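Progress report to the Sekwood Fund
Sekwood Viewpoints: a photography trail for visitors to Grunby and Vadosis
Reporting period: January to May

1. Summary

In this period we finished the survey of the coastal part of the trail, opened the first 4 viewpoints and printed the visitor map. The inland part, from Vadosis to the old salt road, is later than planned. The money spent so far is within the approved budget, but we ask for one small change between budget lines, explained in section 5.

2. The viewpoints

The plan which you approved has 10 viewpoints where travelers can stop and take good pictures of the bay, the harbor and the old town of Grunby. Each one receives a low stone marker with a number, and the map tells at which time of day the light is best. The four open viewpoints are the Harbor Steps, the Chapel Wall, the Ferry Landing and the North Dune.

The Chapel Wall is the most liked until now. In the early evening the sun comes from behind the visitor and the whole front of the town is lit. At the Ferry Landing the best hour is before 8 a.m., when the first boat has not left yet. We did not expect many people at this hour, but the two guesthouses near the landing now serve breakfast earlier because their guests asked for it.

The North Dune needed more work than we thought. The path was soft after the winter and we had to lay boards on it for a length of 71 meters. The parish of Buckley, which owns the land, gave permission on the condition that the boards are removed each November. We have accepted this.

3. Visitors and the map

We printed the map in English and in the local language. Until the end of May, 1039 copies were taken from the tourist office in Grunby, the ferry kiosk and the railway station in Vadosis. We can not say how many of these people walked the trail. A copy is free, and some families take one for each child.

The comments which we received are mostly about three matters. Visitors want to know where they can park, they want a toilet close to the Chapel Wall, and they find the numbers on the map too small. The numbers will be larger in the second printing. Parking is now shown on the page for travelers on our website. The toilet is a question for the town, and we have written to them - we wait for the answer.

4. Inland part and website

Work on the inland part depends on the bridge at Vadosis, which is closed to walkers until the repair is ready. We have used the time to choose the places for the remaining six markers and to order the stone. If the bridge opens in July, all markers can be set before the end of the season. If it opens later, we propose to set the two nearest to Buckley first, as they can be reached from the other side.

The website has now a page for each open viewpoint, with the walking time from the station and advice for people who come with a tripod or with small children. The general pages were also renewed, and they have more pictures between the texts than before.

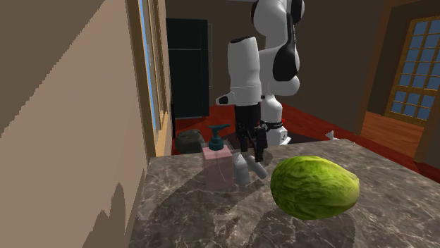

Robot arm at a marble countertop, with soap dispenser and lettuce (computer rendering).

The pages for the inland viewpoints are written but not public yet. The translation is checked by a second reader, and this takes around two weeks for each group of pages.

5. Budget and next steps

The boards for the North Dune were not in the original budget. We paid them from the line for signs, where the stone was cheaper than the offer of last year. We ask your agreement to move the same amount formally from "Signs" to "Paths". The total of the grant does not change.

Until the next report we plan the following:

Second printing of the map, with larger numbers
Setting of the inland markers, depending on the bridge
A short guided walk in September, starting in Grunby at 5 p.m.
Agreement with Buckley about storage of the boards in winter

The receipts and the updated budget table are attached to this report.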